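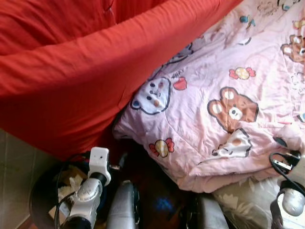

How often should I wash a quilt that is used every night?
If you sleep with a sheet between you and the quilt, every two or three months is enough. Without a sheet, once a month.

Forum > Laundry and Bedding > Washing quilts: how often, how hot, how to dry

baptiste_h
I write the question and the short answer on top because it was asked in three threads already, and I collected what people told there. I am not a professional. My wife and I run a small guesthouse in Keltelport with nine beds, and all of them have quilts, so I wash a lot. English is not my first language, please be patient with me.

My routine is the following. Cold water, gentle cycle, half of the detergent I would take for shirts. No softener. I let the quilt dry flat over two racks and I turn it after lunch. For cotton filling this works well. I would like to hear from people who have polyester filling, and also from people with old quilts sewn by hand.

Yayra A.
Thank you for collecting this. I do not agree with cold water, though. Cold water does not remove dust mites, and my son has an allergy. The doctor told us to wash everything hot. We have washed his quilt hot every month for two years, and it is still in one piece. The color is weaker now, I admit it.

baptiste_h
For an allergy I understand. But then I would put a cover on the quilt and wash the cover hot. The quilt itself can stay cold and live longer.

Yayra A.
A cover is one more thing to iron!

valdir_n
You iron quilt covers?

Yayra A.
Of course I iron them. My mother would know it from the other side of the ocean if I stopped.

dudas.b
Polyester filling here. I bought mine from Drason, the medium one. It says on the label to use low heat in the dryer, and I followed that, and still the filling went into lumps in the corners. I think the stitching lines are too far from each other. On my older quilt they are the width of my hand and nothing moves inside. So my advice is to look at the stitching before you buy, and to look at the label second.

Does somebody know how to get the lumps out?

valdir_n
Put it back in the dryer with two clean tennis balls, no heat, only air. Stop every ten minutes and pull the lumps apart with your fingers through the fabric. It takes a whole evening. It worked for me with a Pornden quilt, but those have thinner filling, so I can't promise.

Also check the spin speed. My machine goes up to 3000 in the advertisement, but I never believed that number.

dudas.b
3000 is for a centrifuge in a hospital. Maybe you mean 1300?

valdir_n
I went to the basement to read it. You are right, it is 1300. I have been telling people the wrong number since March.

Afia Ayaaba
Hello all, I repair quilts, mostly old ones. Please do not put a hand-sewn quilt in any machine before you test the colors. Take a white cotton cloth, make it wet, press it on each dark fabric and count slowly to 18. If there is color on the cloth, stop. Red is the worst, then dark blue.

About how often: I think once a month is too much, even without a sheet. I see many quilts where the binding is completely worn and the rest is good, and when I ask, the owner says "but I wash it every month." Air it at the window instead. Twice a year in water is enough for an adult who showers in the evening.

Yayra A.
Twice a year! I could not sleep under it.

Afia Ayaaba
You asked your doctor and you have a reason, so for you it is different. I speak about the old ones.

baptiste_h
In a guesthouse twice a year is impossible, the guests change every week. But I will correct the short answer for old quilts if the others agree.

dudas.b
I agree for old ones. For modern ones I would leave it how it is.

valdir_n
Report on the tennis balls: my neighbor tried it on Friday with a heavy cotton quilt, and one ball left green fuzz on a white corner. So please use old balls, washed several times, or put each one in a sock and tie it well.

Afia Ayaaba
Green fuzz comes off with a piece of wide tape when the fabric is fully dry. Do not rub it with water.

dudas.b
Two evenings later, most of the lumps are gone. One corner is still thick. I turned that corner to the foot side.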